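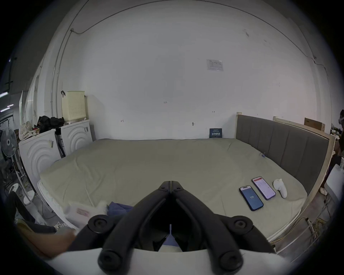 Unit 5: Clearing and Making Up a Bed
Housekeeping Practice, Plestgate Training Center
Handout to be read before the practical

1. Scope

This unit covers a bed that is used as a work surface or a resting place during the day and then has to be returned to a made state. Small items collect on the mattress and must be removed before any linen is handled. The unit does not cover stain treatment (Unit 7) or turning the mattress (Unit 8).

2. Terms

Base sheet: the sheet in direct contact with the mattress or its protector. It may be fitted or flat.
Head: the end where the pillows go. In rooms where the bed stands in a corner, an upholstered panel may run along a side as well. Confirm which end is the head before unfolding anything.
Channel panel: upholstery divided into parallel padded strips by seams. Dust settles in the seams.
Loose item: anything on the bed that is not bedding.

3. Loose items

Sort loose items by type. The order of removal is fixed.

3.1 Cables. Follow the cable from one end to the other by hand. If it is plugged in, unplug it at the wall end first. Coil it in loops no tighter than a fist. A white cable on a pale sheet is easy to miss, and one left under a top sheet will be found by the next person to lie down.

3.2 Phones and handheld controllers. Lift, do not slide. Place them face up on a flat surface away from the edge, with a gap between them. Do not press buttons or respond to anything on a screen. Two phones go side by side, never stacked.

3.3 Small objects. Caps, clips, beads and similar items go in the small-parts dish. Check the head of the bed and the line where the mattress meets the frame. An object under 2 cm across will roll toward any low point as soon as the sheet is pulled.

3.4 Bags. Treat a crumpled plastic bag as full until it has been checked. Do not discard it on appearance. A bag with a label is set aside with the label showing.

3.5 Folded cloths. Keep the fold. Cloths found on a bed are not assumed to be clean and are not used for dusting.

4. Frame and headboard

Dust before smoothing the sheet. Work from the top of the panel downward.

Upholstery: dry brush along the channels, one stroke per seam, then the soft attachment at low suction. No water on gray or other mid-tone fabric without a test on a hidden area, as tide marks show.

Unfinished pine: dry cloth only. Wipe with the grain. Raw posts and rails take up moisture and hand grease, and the corners can splinter. Report splinters - do not sand them.

Wall behind the bed: leave taped notices, handwritten marks, signs and fixtures as found. Conduit and surface cables may be dusted with a dry cloth but not pulled, pressed or re-taped.

5. Base sheet

5.1 Run a flat palm over the whole surface from head to foot. The purpose is to find anything missed in section 3.
5.2 Check the corners. A fitted sheet should hold under the mattress at all four without lifting the edge.
5.3 Tension the long sides first, then the foot. On a thick mattress, allow extra depth at the corners. The Trulmont fitted sheets in the linen store are marked on the hem for depth. The Mridha sheets are flat and need mitered corners.
5.4 Where one side is against a panel, tuck that side first. Reaching across a finished bed undoes the smoothing.
5.5 Look along the surface from a low angle. Pale sheets hide creases when seen from above.

6. Returning items

Nothing goes back on the bed. Items from 3.2 to 3.5 go to the bedside surface or, if there is none, to the tray listed on the room card. Record the tray number on form 685. Cables are placed next to the device they fit - if this is not known, they are placed separately.

7. Practical

The practical takes place in Room 23, in pairs. One student clears, the other records, and then the roles change. The bed is reset between turns. Bring the Murow brush from your kit and a dry cloth. Marks are taken off for sliding a device, for starting on linen before the palm check, and for an incomplete form.

Reading for next session: Unit 6, sections 1 to 4, pillows and top layers.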